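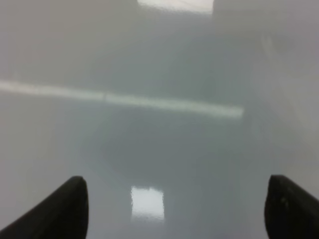

How should a glossy tabletop be cleaned without leaving smears?

Wipe it with a soft cloth wrung out in warm water with a drop of washing-up liquid, go over it once with plain water, and dry it straight away with a second cloth.

Members of the Muso play library have asked this more than any other question since the pale grey tables went into the Ada Room, and most of the answers passed around at the sink have been wrong. Spray polish is the main trouble. It builds up in a film, the film picks up fingerprints, and by the end of the week every lamp in the ceiling shows as a cloudy stripe. Please leave the spray polish at home.

A glossy top shows everything. Stand at the end of one and you will see the long lights reflected across it, along with every streak left by the last cloth. Wiping in one direction helps, from the far edge towards yourself, with the cloth folded flat. Circles tend to leave circles. If you are not sure whether a mark is a smear or a reflection, move your head to one side. A reflection moves with you and a smear stays put.

For the usual marks:

Felt pen: damp cloth first, then a little washing-up liquid left on for a minute.
Glue stick: let it go hard and roll it off with a fingertip. No scrapers.
Sticker backing: warm water and patience.
Crayon: a dry cloth will take most of it, then wash as normal.

Scouring pads and cream cleaners have been taken out of the cupboard under the sink. Two of the older Granström tables in the corridor were dulled by them and won't come back. Those two are now for painting only, with the oilcloth on.

Cloths are kept in the drawer marked TABLES. Used ones go in the bucket, please, and not back in the drawer.
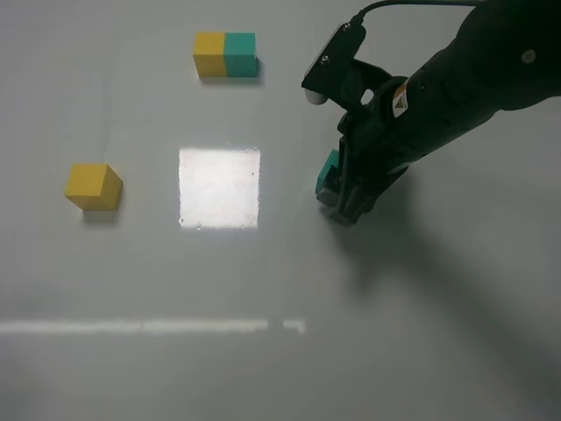

TOYS AND PLAY

Foam blocks back on the shelves

The Ploto foam cubes can be borrowed again from Thursday. There are 447 blocks in all, sorted into bags with a card in each one saying what should be inside. The mustard yellow and the teal are the colours most people ask for, and both are in good supply.

Foam is well suited to these tables. It makes very little noise when a tower comes down, and the corners don't scratch the finish. The plain cubes are good for first building games too. Put a yellow and a teal side by side so that the faces meet, and you have one longer block with a straight line down the middle where the colours change. Leave another yellow cube some way off and ask which teal one could go with it to make a second pair. Younger children often like to turn the pair round and see the colours swap sides. Older ones can copy a pattern from across the table, which is harder than it sounds when the other person's left is your right.

The pale tabletop is a help with this, as both colours stand out clearly against it. The glare can be a nuisance, though. There is a bright patch on the nearer tables in the middle of the day, and a child looking for the edge of a block may be squinting. Drawing the blind halfway is enough – please don't move the tables, as the feet mark the floor.

Shadows can be part of the game as well. A cube on a pale surface has a dark edge of shadow on one side, and turning the cube slightly changes the shape of it. One family has been drawing round theirs on paper, and the results are pinned up by the door.

Washing the blocks

Foam cubes returned from loan should be wiped, and left to air on the rack before they go back in the bag. Please don't soak them. Water gets into the foam and takes days to come out, and a bag closed on damp blocks has to be thrown away. We lost a whole bag like that in January. A cloth wrung out well will do the job, and the same washing-up liquid is fine.

Look at the corners as you go. Small nicks don't matter, but anything with a piece bitten out of it goes in the tray for withdrawn toys. There is no charge for a damaged block, so do tell us.

Loans

Foam blocks go out for three weeks, one bag per family, and can be renewed once if there is no one waiting. Bag 47 is still out and overdue. If it is in the boot of your car, it can be dropped in the box by the side door at any time, including when we are closed.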